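The Tomato That Was Supposed to Taste Like Something

By Laiba Mohmand

The label on the Ledesma says "heirloom flavor, modern yield." I have read a lot of seed labels and I no longer get excited by the word flavor. It costs nothing to print. Still, I bought a tray of the seedlings in April, along with most of my street, and by the middle of July I had a kitchen counter full of fruit that looked wonderful and tasted like a glass of water somebody had left near a tomato.

I wanted to know whether I had done something wrong. Gardeners always assume it's them. The seed trade has been living off that assumption for a long time.

The complaint about store tomatoes is older than I am. They get picked green so they can survive a truck ride, they color up in a warehouse, and they arrive red and dull. Everybody knows this part. The promise made to home growers is that none of it applies to us. We pick ripe, we walk twenty steps to the kitchen, and we get the tomato our grandparents talked about. When that tomato is boring too, the truck can't be blamed.

Razia Bukhari grew tomatoes for farmers' markets for most of her working life and now grows them for herself and whoever stops by. I brought her a bag of my Ledesmas. She cut one, salted it, ate it standing up and put the rest in a pot for sauce.

"You can buy yield or you can buy sugar," she told me. "A plant only has so many leaves."

It's a blunt way to put a real problem. Sugar gets made in the leaves and shipped to the fruit. Ask a plant to carry twice the fruit on the same amount of leaf and each one gets less. Breeders have been asking for exactly that for decades, because growers are paid by the pound and a pound of bland weighs the same as a pound of good. Acid matters, and so do the smelly compounds that do most of the work once the tomato is in your mouth, but those are hard to measure and easy to lose along the way. If you spend thirty years selecting for size, firmness and an even red shoulder, you shouldn't be shocked at what fell off the cart.

Drallon, which sells Ledesma, says it bred the other way around. Its catalog describes a tasting program in which 438 people tried the variety and "overwhelmingly preferred" it. I asked what they preferred it to. After two emails I learned that the comparison was with a supermarket tomato bought in February. I would also overwhelmingly prefer a Ledesma to a supermarket tomato bought in February. I might prefer a radish.

The company's flavor manager, Talha Sial, was polite about my doubts and stuck to his position, which was that home growers overwater. He may be right. A plant that drinks constantly puts out bigger, thinner-tasting fruit, and plenty of us are out there with a hose every evening because it's pleasant and the plants look droopy in the heat. But if a variety only tastes good when it's kept thirsty by an expert, I'd like the label to say so.

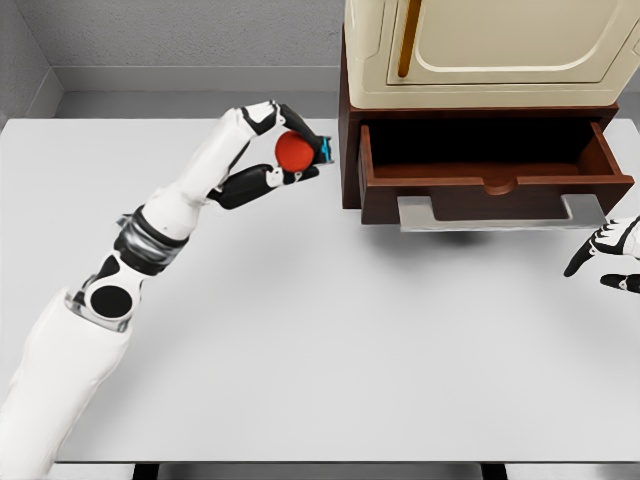
Does picking a tomato early ruin the flavor?

Less than most gardeners think, as long as it has started to turn. Once a tomato shows its first pink at the blossom end, it has taken in most of what the plant is going to give it, and it can finish on the counter. A hard green one is a different matter and will never catch up.

That answer annoys people, and it annoyed me. Vine-ripened is close to a religion where I live. So Shahzad Tanoli, who runs the community plots behind the library, agreed to help me test it. We used three varieties: Ledesma, an old market type called Graveo, and a cherry he has saved seed from for so long that it has no name. We picked some at first blush and some dead ripe, then fed them to anyone who came by on Monday evening, blindfolds on, crackers provided.

We got 57 people, which is a decent turnout for a tasting with no wine. It isn't science. Two of them were under ten and one had a cold. For what it's worth, the tasters did poorly at telling blush-picked fruit from vine-ripened fruit of the same variety. They did very well at telling the varieties apart. The cherry won by a mile. Graveo came second, in spite of cracked tops and a shape that can only be called lumpy. Ledesma came last, with comments such as "fine," "wet" and, from a man who had driven over specially, "is this one a control?"

I sent the results to Drallon and got a link to the catalog.

The usual tricks came up at the tasting, as they do whenever three gardeners are in a room. Epsom salts. Baking soda scratched into the soil to cut the acid. A spoonful of sugar at planting, which I had hoped was extinct. Plants don't take sugar up through their roots and send it to the fruit, and the baking soda story has been passed around for years without anyone I met being able to say what it did in their own bed. Epsom salts supply magnesium. If your soil is short of magnesium, good. If you haven't had it tested, you're seasoning the dirt.

Then there's Bondex, a "flavor-boosting" foliar spray that was on sale beside the register at my garden center. The bottle is small and the claims are large. Maham Rind, who teaches soil science to people who mostly want to know why their hydrangeas are dying, looked over the ingredients for me and found seaweed extract, a little potassium and a great deal of water. She didn't think it would hurt anything. She also didn't think I should pay for it.

What she did recommend was dull enough that I believed her. More sun, if you have any to give. Less nitrogen after the first fruit sets. Water deeply and then leave it alone for a few days, unless you're in sand. Keep the leaves on, however much you enjoy pruning. And keep the fruit out of the refrigerator until it's fully ripe, because cold shuts down the smell before it does anything else.

I tried the water part on my remaining plants in August. The fruit came in smaller. I thought it was a bit sweeter, but I also knew which plants were which, and I had been hoping. Razia ate one and said it was better than the last bag. Then she put the rest in a pot for sauce.

Drallon has already sent me next year's catalog. Ledesma is on page four, with a gold seal beside it that wasn't there before, and the seal says "Taster's Choice." Shahzad is giving away seed from the cherry, folded up in old envelopes, at the library desk until it runs out. He would like the envelopes back.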